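Flelent Records - Progress Report to the Berkent Fund
Second report on the Bianchini album and the Zuvau listening evenings
Sun 11 February

Dear friends at the Fund,

Thank you for your patience with us, and for the kind note you sent with the last payment. I read it out loud at the studio and it did everybody good. I promised I would write once the recording was mostly behind us, and I'm happy to say that it is, so please get yourself a cup of something, as I have never managed to keep one of these to a page.

The album first. Bianchini went into the studio in November with eleven songs and came out with nine, plus a short piano piece that wasn't on anybody's list. Two of the older songs were dropped after a long evening of listening back. They were good songs, but they belonged to the band as it was before the cello joined, and the cello is all over this record now. The vocals were done last and mostly at night, when the street is quiet, and I think you'll hear that in the slow ones.

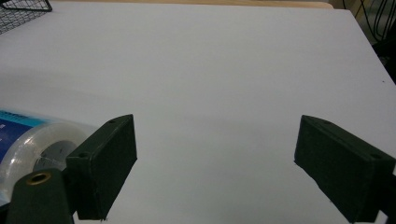 Mixing is where we have fallen behind, by 3 weeks as of today. The first mix of the opening song was loud and bright and made the whole thing sound like it was in a hurry, so we went back and started that one over. The second try is lovely. We have since agreed to finish the songs in the order they'll appear on the record, which has settled a good many arguments about how long the gaps should be. Six are done and approved by the band. I expect the other three songs and the piano piece by the end of next month, with mastering right after.

On the money side, studio time and the engineer's fee came to $1,699, a little over what we'd set aside, and the extra went on the evening we spent redoing the drums on the fourth song. Piano tuning and cello hire were both under budget - the tuner gave us a very gentle price - so the recording part of the grant as a whole is where it ought to be. We have $1,418 left for mastering, artwork and the first pressing. It's enough if we stay with a plain sleeve and a single insert for the lyrics, and the band is happy with that. Receipts are in the envelope with this letter.

Now for the Zuvau evenings, which have been the nicest surprise of the winter. You'll remember that the idea was to play rough mixes to a small room and let people talk about them afterward. We had put out thirty chairs for the first one and had to go looking for more, and by the second evening 47 people came, on a night with freezing rain! We handed out cards at the door and asked for a few words on whatever stuck. Most people wrote about the cello, and quite a few wanted the words printed somewhere they could follow along, so we'll do that for the next one.
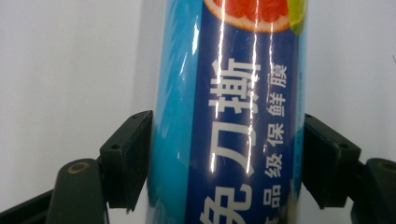 One listener wrote that the fourth song should be left exactly as it was that night, with the chair creak at the start and the long breath before the last verse, and that she would be cross if she bought the record and found them gone. The creak is staying. We had been going back and forth over it for a while, and her card was passed around the control room and more or less decided the matter.

The one thing I would ask of you is whether the report due in spring might be moved back by the same few weeks as the mixing. I'd much rather send it with a finished record tucked inside, and the third listening evening will have happened by then too. You would be very welcome at that one. There is usually soup.

With warm thanks from all of us,
Flelent Records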